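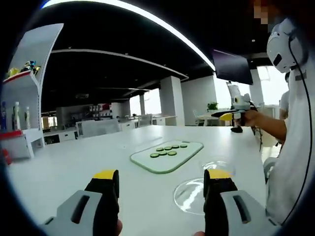

A thread on the great cucumber sandwich, and how I came to lose a village show with one

1/ Every May the Clarkley show has a class for "a plate of sandwiches, afternoon tea style". I have entered it 5 times. I have placed once, in a year when two people had flu.

2/ People think a cucumber sandwich is bread with cucumber in it. The Clarkley judges think it's closer to civil engineering. I have had feedback slips that read like a surveyor's report on a damp cottage.

3/ First question: peel or no peel. My gran peeled everything, including things that didn't strictly have a skin. The modern view is leave it on. I leave it on, mainly out of idleness, and call it the modern view.

4/ Second question: salt. You slice, you salt, you leave it 17 minutes, you pat dry. Why 17? Because Bongani Sithole from the allotments does 17, and Bongani has won this class so often that they ought to let him keep the table. 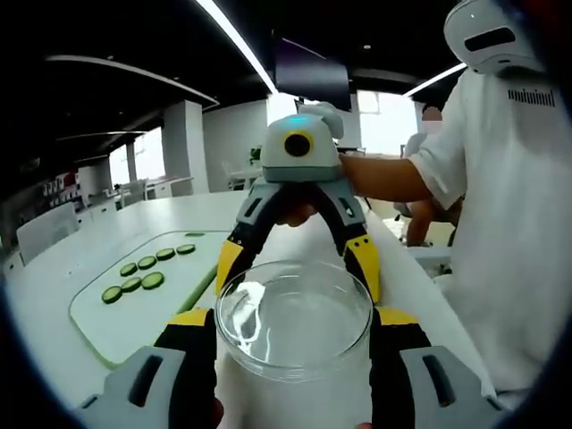
5/ I asked him once if 15 would do. He looked at me the way you'd look at someone who'd asked if the handbrake was optional.

6/ Then vinegar. A few drops, white wine, over the slices once they're dried. I used malt one year. The slip said "reminiscent of chips". I still think that was meant kindly, though the handwriting was against me.

7/ Bread: thin, white, a day old. I buy the Grunitz loaf from the bakery on Tavares Street and ask for it sliced thin, and every year they slice it as if I were laying a patio.

8/ Butter goes right to the edges. This is waterproofing. Leave a gap and by judging time you've got a small flannel.

9/ This year I drove over from Skumport with the lot in a tin on the passenger seat, belted in. 14 miles, a level crossing and a tractor whose driver was plainly enjoying the view. Nothing slid. I was, for me, quite smug.

10/ Laid them out on the plate. Crusts off, fingers straight, bit of cress. Stood back. A woman with a Victoria sponge said "ooh, lovely" and I have thought about it daily ever since.

11/ Disqualified. Schedule says triangles. It has said triangles for years, apparently, in the same size type they use for the parking arrangements. Mine were fingers -- really rather good fingers, but fingers.

12/ Bongani won, obviously. He offered me one of his afterwards. It was perfect and I told him it was a bit salty.
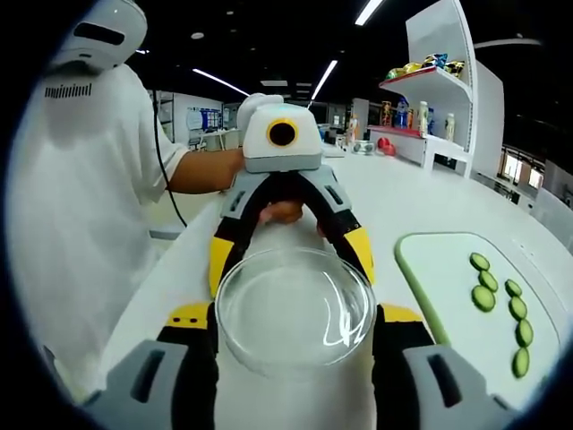

Back turned, getting on with it.

13/ Several of you have asked for the filling ratio. One layer, overlapping a little, white pepper, no more. If you're wanting cream cheese, that's class 12 and a different crowd.

14/ Roughly 300 people came through the tent and I'd say most of them walked past the sandwiches to get to the marrows. I've asked for next year's schedule. I'm going to read it with a ruler.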